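# Writing the rules down before the arm moves

The lab at Pleltora keeps its working rules in a binder by the door. The first version ran to 40 pages and went mostly unread. The one in use now is 23 pages, and the person who wrote it, the lab's operations lead, would like it to be shorter still.

"People will read a page while they wait for something to start up," she said. "They won't read a chapter."

We talked in April, late in the morning, at a desk a few steps from the play kitchen where the group does much of its manipulation work. She asked that the piece carry the lab's name and leave hers out, because the rules were written by everyone who has had a shift there.

The binder started after a bad month. The group had 229 recorded episodes from one task and had to set aside 146 of them. The arm had done fine in most of those. The trouble was that operators had started from different layouts, and the notes didn't say which.

"One person thought 'block near the stove' meant on the stove," she said. "Another put it on the counter. Both had done what the sheet told them."

So the first rule is about the start of an episode. Every object gets a written starting place, and the operator checks the counter against the sheet before touching the controls. If an object rolls or tips while it is being set down, the layout is done again from the top. The second rule covers the end: the operator says aloud whether the task succeeded, partly succeeded or failed, and writes that word down before resetting anything.

She is strict about the word "partly." Under the old habit, an episode in which the gripper touched the right object but left it in the wrong spot could be logged as a success by one person and a failure by the next. The sheet now lists the end state for each task in one sentence, and anything short of that sentence gets "partly" and a note.
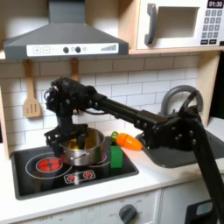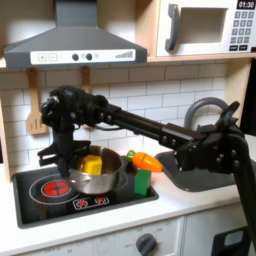
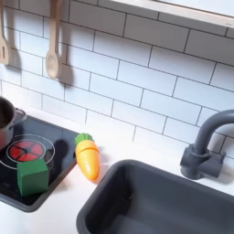
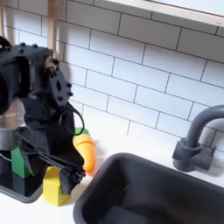

Clalley thinks the rules lean too hard on the operator and said so when the draft went out for comment. A checklist read by a tired person at the end of a shift is still being read by a tired person, the comment went, and the software ought to refuse to start an episode until a reference view of the layout has been confirmed. "You are asking for attention when you could be asking for a button press," it ended.

The operations lead doesn't disagree. A confirm step is on the list for the next release of Cedeo, the recording tool the lab uses. But she wants the paper rule to stay even after the button arrives.

"People press buttons without looking — I do it too," she said. "If you have to write where the carrot is, you have to find the carrot."

The safety section is two pages long and she would not cut any of it. No hands over the counter while the arm is powered. The stop button sits within reach of the operator's free hand, and it is tested at the start of each shift by pressing it with the arm in motion at low speed. A second person who wants to step in close says so and waits for an answer. Toys don't change any of this. New people relax around a play kitchen, she said, and the motors are the same ones the lab would use at a workbench.

There is also a rule on cameras. Before the first episode the operator saves one still from each view and compares it with the reference set. If a mount has shifted, it is fixed and noted. Nobody is allowed to correct it halfway through a batch and carry on as before; the batch is closed and a new one opened.

Gilani, a partner site that runs a similar setup, adopted the start and end rules but dropped the spoken result. Their room is too loud for it. She thinks that is fine as long as the written word goes down first. What she does object to is sites sharing data without saying which rules they followed, and the binder's last page is a short form meant to travel with every batch: layout sheet version, list of objects, who reset, what was left out and why.

I asked whether anyone fills it in completely.

"Most of it," she said. "The 'left out' box comes back blank more than it should. I send those back."

The next revision is due before summer. She is taking out the section on naming files, which the tool now handles by itself, and adding half a page on what to do when an object wears out and its replacement is a slightly different size. For the moment the answer is to treat it as a new object and give it a new line on the sheet.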